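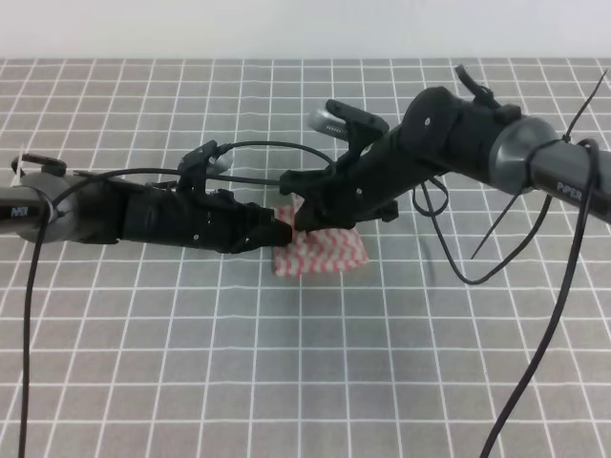

Stop counting the good ones

Darnell Lindqvist, Feb 21, 2020

Every team I talk to gives me a number first. 2,000 folds. 816 folds, going up. We had ours on a whiteboard at Peltdale all through December and I got very attached to it. Now I think the number did us harm.

Quick version, as I have a train. You want two arms to fold a small cloth. So you drive them through it by hand, over and over, record everything, and hand the pile to the learning system. Fine. That part works. The trouble is what people throw away before the pile gets handed over.

Fumbles, mostly. The grip that slid. The fold that came out crooked so the operator put it down and had another go. Someone at Climix told me they bin all of those, straight off, because they make the set look messy. Well, yes. Cloth is messy. Ask anybody with a laundry pile.

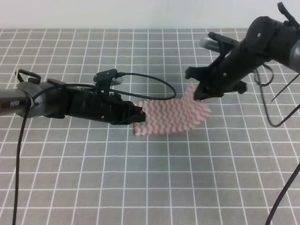
And a system that has only ever seen tidy folds has no idea what to do a second after its first mistake. Why would it? We never showed it. We showed it 525 people's-best-handwriting versions of the same move and then acted suprised when it froze over a crumpled corner.

Nogueira, who ran our sessions, argued the other way and I should be fair to her. Her point – bad examples teach bad habits. Leave in a lazy grip and you'll get a lazy grip back. True. I've seen it. But a lazy grip and a recovered grip are different things, and the answer is to label them, with a person, who watches. Slow, dull, costs money. Do it anyway.

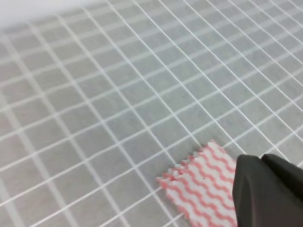
Same goes for starting positions. Operators are human, they square things up without thinking. Straighten the cloth, nudge it back to the middle, go again. By the end of a shift you've got 100 recordings of one situation. I'd much sooner have a tenth of that with the cloth dropped any old how – twisted, half over itself, too near one arm. Nobody likes doing those. They take ages and the count on the board hardly moves.
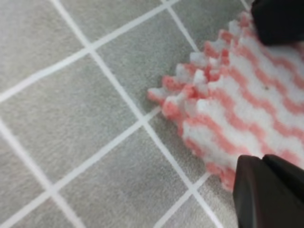 Then there's the choice of cloth. Adon wanted plain white for the lot, easier to clean up after, he said, and I said no and would again. Edges are what the thing has to find. Pink and white waves running out to a ragged edge on a grey grid, with a finger at either side of it, gives a wrist camera plenty to work with. Plain white is harder, so it has to go in too, later, along with tea towels and whatever else is in the drawer. Just not plain white on it's own.

So my request, if you run one of these projects. Rub the total off the board. Write up how many different messes you've recorded instead, and let the operators leave their mistakes in.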